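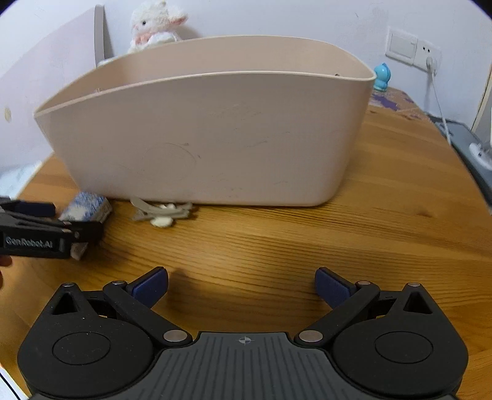
# Sorting Our Kitchen Scraps at Serby House

Idun Forsberg and Eskil Haugland, Jul 8, 2020

When we moved our project out of the classroom and into the shared kitchen in April, we thought the hard part would be getting people to save their peelings at all. They were lovely about it, and by the second week we had more coffee grounds than we knew what to do with!

We weighed everything each evening and wrote it on the sheet by the door. The total came to 38 kilos, with more than 90 percent of it fruit, vegetables and coffee. The rest was mostly bread, which our teacher, Margit Öberg, asked us to leave out of the heap (she has had trouble with rats before).

## What we would change

We would start with a smaller heap and turn it every 2 days, as the middle got very soggy. We would also ask for dry leaves much earlier, and put up clearer signs about tea bags.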